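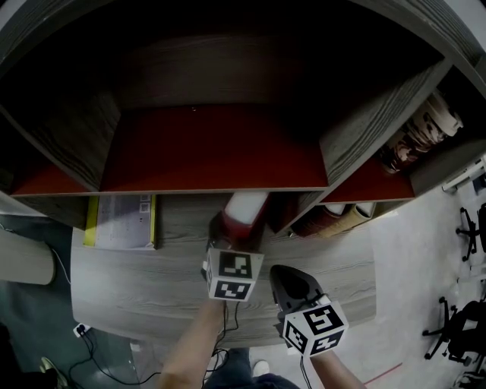
Gripper budget, round two: gallery and notes
Okumville workspace, December 2023

Quick page for everyone who asked what we are spending the money on. Short version: hand-held grippers first, arms later. Pictures of the desk work plus the numbers I have so far. Will tidy up when there's time.

Where we are

Started the year with one pair of grippers on loan from Hiser. Loan ended in July. Since then it's our own money, so every cable gets argued over.

Budget for this round is $2000. Not going up. Shipping comes out of it too, which I forgot last time and paid for.

Quotes so far:

Hiser, one pair, bodies and fingers, no cameras: $1196. Lead time 30 days. Answers email fast.
Brivis, camera and mount kit for one pair: $313. In stock. Cables extra, ask for the long ones.
Yurchenko, full set with everything in one box: still waitng on a written quote. Price over the phone was past our limit anyway.

So Hiser plus Brivis is $1509, leaves $491 for cables, spare finger pads, marker cubes, tape, shipping. Tight but ok.

Desk work

Shelf-and-desk jobs are most of what we do. Pick up, turn, put back, next one. Cylinders and boxes, mixed sizes. Two hands the whole time, so a single gripper is no use to us and I've stopped asking for single prices.

Things learned at the desk that changed the order:

Cable length. Short ones pull when you reach for the back of a shelf. Adding to the order.
Marker cubes. Printed ones scuff. Buy spares with the first order, a second shipment costs more than the cubes do.
Finger pads. Consumable! Put them in the yearly number and not in the startup number. Got this wrong on the first sheet.
Power. One more strip per station. Cheap, always forgotten.

Tall and round

Shape I use for checking quotes. If a vendor's jaw can't open wide enough for a fat container, I don't care how nice the software is. Ask for the opening width in writing, fully open, pads on. Hiser sent a drawing. Yurchenko sent a brochure. 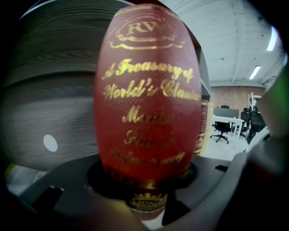

Should a small shop buy the arms at the same time as the grippers?

Wait on the arms if the budget is small. The grippers can be used by hand from the first day, and an arm also needs a mount, a controller, floor space and somebody's time to set it up. Price those on a separate sheet and come back to it once the hand-held work is steady.

Stuff for the shelf

Whatever is around the office works as an object to handle. Music box sets, tubes, cups. I had a line for "test objects" on the first budget and took it out, nobody missed it. Textured surfaces and plain ones both, if you can find them. Gold print and shiny lids worth having in the mix too.

Not buying this round

Third gripper as a spare. Would like one. Can't.
New desk. The gray one stays.
Extended warranty from Brivis. Read the terms twice, doesn't cover cables or mounts, and those are the parts I expect to replace.
Training day. Hiser offers one, travel on top. Their manual is decent.

Still to do

Get Yurchenko's number in writing so the comparison sheet is complete
Ask Brivis if the mount fits the newer Hiser body, drawing says yes, want it in an email
Check return shipping, who pays, both vendors
Tax line. The quotes don't show it and I haven't added it above
Move finger pads to the yearly sheet (half done)

If you're planning somthing similar, send me your sheet and I'll send mine. Mine is ugly but the totals add up. Also happy to hear from anybody who has run the Brivis mounts for longer than a few months, mostly about the screws.

Order goes in once the mount question is answered. More pictures after delivery.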